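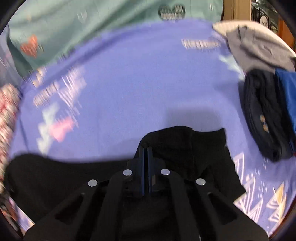

Folding at home: where the laundry work has got to

2 March 2018

The home recording part of the laundry project finished its first stretch last week. Members have been asking what the people with the hand-held grippers are doing and when there will be something to look at, so this item covers both.

For anyone who joined recently, the project is called Flukomell. It is run out of the Erkley workshop with parts and some bench time from Statier. The aim is to get a two-fingered arm to pick up a piece of clothing from a bed, fold it and put it on a pile. The arm itself stays in the workshop. The showing is done in people's homes, on their own beds and with their own clothes, using a gripper held in the hand. You squeeze to close it and let go to open it. A camera on the tool records the work from the gripper's point of view, and the arm is later trained on those recordings.

We have 1,079 recordings on the drive. Of those, 803 passed the first check and are ready to use. The rest are being gone over by Despina Sotiropoulos, who has looked after the recordings from the start and wrote the checking sheet. She expects to recover a fair number by trimming the beginning or the end. The target we set for June was 3,000, and we will probably miss it unless a few more households take part. More on that further down.

How it compares with remote control

Last year we tried the other way first. One person sat at the desk in the workshop with a controller in each hand and drove the arm while watching it on a screen. We got 129 recordings that way before we stopped. They are good recordings, and because they were made on the real arm we know that every movement in them is one the arm can make. The trouble was the time. A T-shirt that takes half a minute by hand took several minutes by remote control, and most people needed a break after four or five garments. Only one person could work at once, and they had to come in to do it.

With the hand-held grippers a person can do a basket of washing in an evening at home. The movements are quicker and more natural. The cost is that people do things the arm can't. They reach across the bed at full stretch, or roll the wrist right over, or use their free hand to hold a sleeve down without thinking about it. Those recordings have to come out, or at least the affected part does.

We are keeping the remote control recordings and will use them at the end of training, after the arm has seen the home ones. The desk setup is still there if anyone wants to try it. Please book it in the usual folder.

What we have learned about recording

Dark clothing is harder than light clothing. On a black T-shirt the edge of the hem and the edge of the sleeve look much the same to the camera, and the gripper is black too, so there is not much to separate them. We thought about asking people to leave their dark things out. We decided against it, as most of us own a lot of black and navy, and an arm that can only fold white shirts would not be much use. Please keep including them. If you have a lamp near the bed, turn it on.

Printed sheets have been less of a problem than we expected. Several households use patterned bedding, and the early worry was that the training would latch on to the prints. The first test run, using the checked recordings only, picked up clothing from a plain sheet and a patterned one equally well. It was a small test and we will repeat it. In the meantime there is no need to change your sheets for us.

Speed matters more than bedding. When the tool is swung quickly from one side of the bed to the other, the picture smears, and the software that works out where the gripper is can lose its place. It usually catches up again within a second or so, but if the fingers close during that second the grasp is recorded in the wrong spot. Slow down when you are moving between garments as well as when you are folding. Despina suggests the speed you would use to carry a full cup of tea.

The other common fault is starting too late. The software needs to see a bit of the room and the bed before the work begins. Hold the gripper over the bed, count to three, and then start. Do the same at the end.

Current instructions

The sheet that came with your kit is out of date. Until the new one is printed, please work as follows.

Put one garment in the middle of the bed, spread loosely. It should not be flat. Other clothes can stay on the bed as long as they are off to the side.

Press record and hold still for a count of three.

Pick up, fold and place with the gripper only. Keep your other hand behind your back or in your pocket.

If you drop the garment, pick it up with the gripper and carry on. Recoveries are useful and we don't have enough of them.

When the garment is on the pile, hold still for another count of three and stop.

One garment per recording. Some of you have been doing three or four in a row, and these have to be cut up by hand afterward.

Sleeves go in first, then fold from the bottom to the collar. We know there are other ways. For now we need everybody to do it the same way, as mixed methods seem to be why the arm stalls halfway through a shirt.

Trousers, towels and pillowcases can be done however you like. We have not settled on a method for those and the variety may help.

Repairs

Two of the kits came back with loose screws on the front plate. All of the kits should be checked before each session. The screws only need to be snug, and the plastic will crack if they are forced. If the fingers stick or don't close together, stop using the kit and bring it in. The rail in the centre picks up lint from fleece and flannel, and a dry paintbrush clears it. Please don't oil it, as oil ends up on the clothes.

Spare finger pads are in the top drawer beside the bench. The softer grey ones grip thin cotton better but wear out sooner, so take two pairs.

Testing on the arm

The next training run will start once the checking is done. It will be the first to use the home recordings and the remote control ones together. Results from the last run were mixed. The arm picked up the garment on most tries and got both sleeves in on fewer than half. It has a habit of letting go a little early on the last fold, so the shirt lands open. We think this comes from recordings that were stopped before the fingers had fully opened, which is another reason to hold still at the end.

The test will be done on the spare bed at the Triantafyllou place, where there is room to bring the arm in through the side door. Members are welcome to watch. Please keep behind the tape while the arm is powered, and keep long scarves and lanyards off.

More households wanted

We have three kits free. You don't need any background in robotics. You do need a bed you can get to from at least one long side, a basket of clean clothing and a couple of evenings. Children's clothes would be especially welcome, as we have very few small garments. Before recording, put away letters, photos and anything else with personal details on it, and ask the other people in the house whether they mind. Recordings are kept on the workshop drive and are not put online. If you change your mind later, tell us and yours will be deleted.

To borrow a kit, leave your name on the list beside the bench or speak to Despina. Kits go out for two weeks at a time and should come back charged, with the memory card still in.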